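About Titent

We're a small company with a big, slightly stubborn question: can a machine do the chores yet? We mean the ordinary ones, the kind you do with half your mind on something else, like putting the spoons away, finding the tape, or closing whatever somebody left open. Titent started in November, a good while back now, when we took over one end of the old Redstead building and filled it with secondhand tables. We've grown to 14 people since then (and a great many more tables), and we still ask that same question nearly every morning over coffee.

The short answer is "some of them, on a good day." The long answer is most of what we do here.

People often expect us to be working on something grand, and they're a little surprised when they visit and we want to talk about drawers. But drawers are wonderful! A drawer has to be found, taken hold of by a knob that may be very small, pulled straight enough that it doesn't jam, and stopped before it lands on the floor. A see-through one is harder again, as the edges are faint and the table shows right through the bottom. Our Forkach project is all about small storage of this kind, and we teach it by doing the chore ourselves with hand-held grippers, over and over, up to 1000 times for a single task before we let a machine have a try.

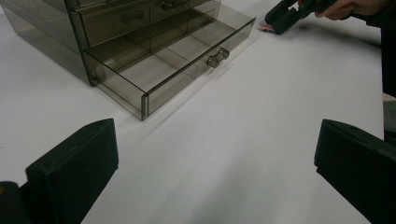

Khổng wrote to us after our last open house to say that a machine needing that much practice to shut a drawer isn't ready for anybody's kitchen, and that a patient six-year-old would be cheaper. We printed the letter and put it up by the door, and we think it's a fair point. We'd only add that the practice carries over a little more each year. Our own kitchen test has 313 separate chores on it, and the list of ones we'd trust a machine to do while we're out of the room is still short, but it does get longer.

Shop floors are further along than homes. Parts tend to come in the same bins, at the same height, under the same lights, and a small workshop can often hand over a sorting or restocking job and be glad of it. A home changes every time somebody walks through it - and we wouldn't want it any other way.

We work in 3 areas: storage and tidying, table clearing, and light restocking for small shops. If you run a shop and have a dull job you'd like looked at, please write and tell us about it, the duller the better. We'll tell you plainly if it's better left to a person for now, and quite often it is.

Visitors are welcome at Redstead by appointment. Use the side entrance, and do allow a little extra time, as we tend to talk.

Page last updated 2020-01-21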